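The Year I Stopped Owning a Rug

I grew up in a house where the floor was something you covered. Carpet in the bedrooms, carpet on the stairs, a mat at every door and (I swear) a fuzzy thing around the toilet. So when I moved to Prunberg last April and rented the top half of an old house with bare boards in every room, I figured I'd be rug shopping by the weekend.

I did go shopping! I stood in a store on Dunbar Street petting a wool number with a price tag of $339, and I couldn't do it. My downstairs neighbor, Graciela Acuña, thought I was nuts. "Your feet will freeze," she told me, and she handed me two pairs of slippers.

She had a point about winter. But by then I'd gotten fond of the wood, the streaks and the little knots, and the way it looks in the morning when I haven't picked up my laundry yet. 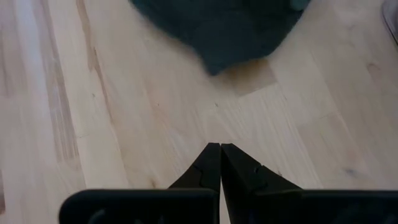
What it's like in January

Cold, mostly. I wear Graciela's slippers until lunch and thick socks after that. Sound travels too, so I've quit walking around in boots after nine at night, and I stuck felt pads on the chair legs. They fall off constantly. I keep a spare sheet of them in the silverware drawer.

Cleaning is the part I brag about. A broom, a damp mop, done in the time it takes to boil pasta. My mother still vacuums for an hour every Saturday, and when she came to visit she walked the whole apartment barefoot, said "hm," and asked me where I'd bought the mop.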